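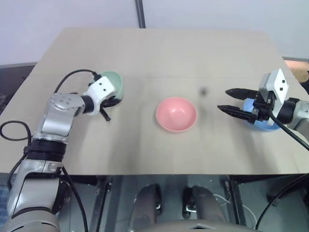
Projects > Materials and Design > Student Reports

Color Stability of Tableware Plastics Under Repeated Washing

May 2023

1. Aim

The project measured how much the color of molded plastic bowls shifts over repeated dishwasher cycles, and whether the shift depends on the starting color. Pastel shades were of most interest, as the literature we found dealt mainly with white and black parts.

2. Samples

Bowls came from two suppliers, Hado and Folomora. Each was marked on the base and stored in a closed box between readings. A total of 118 bowls entered the test. Four cracked in the rack and were removed from the data set.
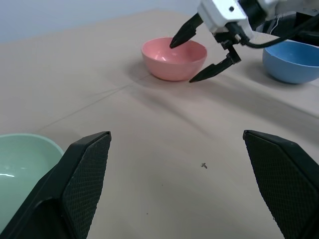
Washing used a Clirnik countertop unit on its standard program, with the same detergent dose throughout. The full run was 290 cycles. Readings were taken at the center of the inner base with a handheld colorimeter, three per bowl, and averaged.

3. Results

Darker shades lost more color than pale ones in the first part of the run. After that the curves flattened - the Folomora set sooner than the Hado set. Gloss fell in every group. The raw file holds 1874 readings, of which 815 were taken before the December break.

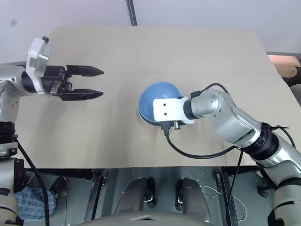
Background color affected the visual grading more than expected. Two graders scored the same bowl differently on white paper and on a gray bench. A large beige surface, like the tabletop in the photo, adds a warm cast of its own, and pale pinks are easily misjudged against it. Visual grades were therefore repeated on neutral gray card, following the Núñez grading sheet.

4. Limits

One detergent and one water supply were used. Stacking wear was not tested.

3 comments
12 shares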